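1/ Thu 21 May. Everyone keeps telling me sim is good enough to pick a gripper now. I had a free afternoon and a bad attitude, so I tried it. Candidates are the stock two-finger one and the Nomus.

2/ Ground rules. Same arm, same table, same clutter for both. No tuning between runs. If a gripper needs a special config to pick up a mug, I count that against the gripper.

3/ Controller is Lục, default gains. I've used it since March and still don't trust what it does near the elbow limits, but at least I know which way it's wrong.

4/ Camera views from the simulator:
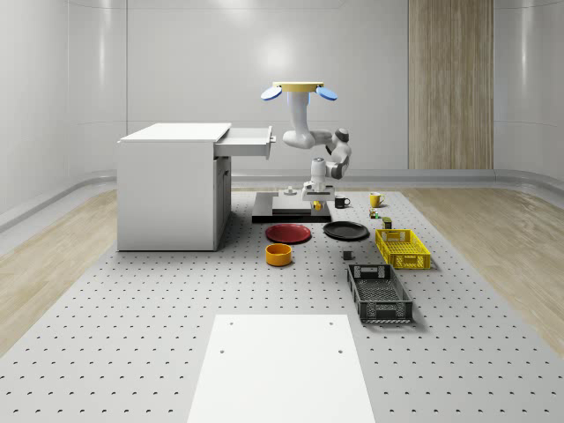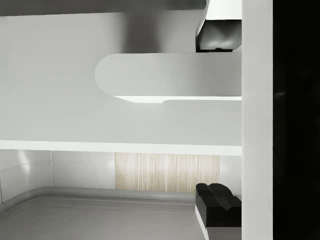
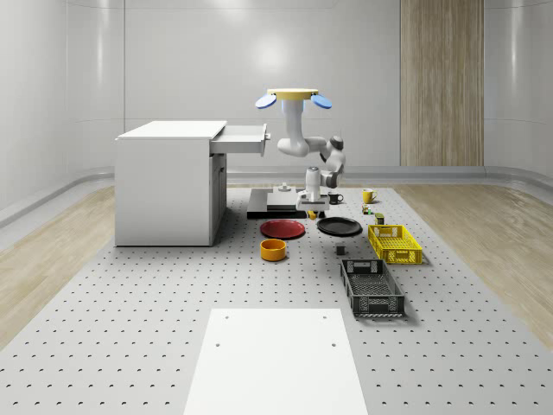
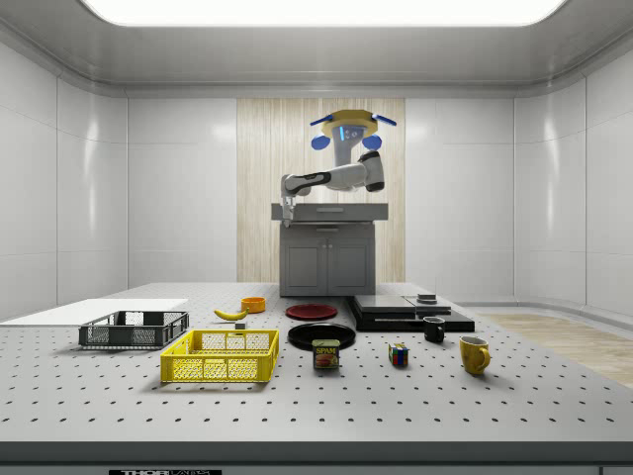 All four rendered, no real hardware. The second is the close-in view, with the arm's own parts taking up the right side.

5/ About that close-in view. Vendors love it in demos. From this pose I get a lot of pale surface, a strip of wall and floor, and no plates or mugs. A policy trained on it had better know where the arm is from somewhere else.

6/ The wide view with the SPAM can and the Rubik's cube is the one I'd pay for. You can read the gripper and the whole spread in one go. Boring camera, boring mount, works.

7/ Numbers, for what they're worth. 3000 attempts total. Stock two-finger: 927 failed grasps. Nomus: 513. Looks like a landslide, right?

8/ Then I turned contact friction down to something I'd believe for a glazed plate and reran a small batch. Most of the gap went away. So what did I measure, the gripper or the friction setting?

9/ Plates are still the worst. Flat on the table, low rim, nowhere for a finger to go. Both grippers mostly shove them. I don't care what the Tiluvberg slide deck says about "universal grasping."

10/ Crates are too easy. Slats everywhere, handle openings, you'd have to try to miss. I'm dropping them from the score next time because they flatter everybody.

11/ Where I am tonight: Nomus is maybe better, by less than the price difference. Not ordering. Stavuvport has a loaner program and I've asked for a unit to put on a real bench with real dishes.

12/ If you have real-world plate numbers for either one, failures included, send them. Please no highlight reels.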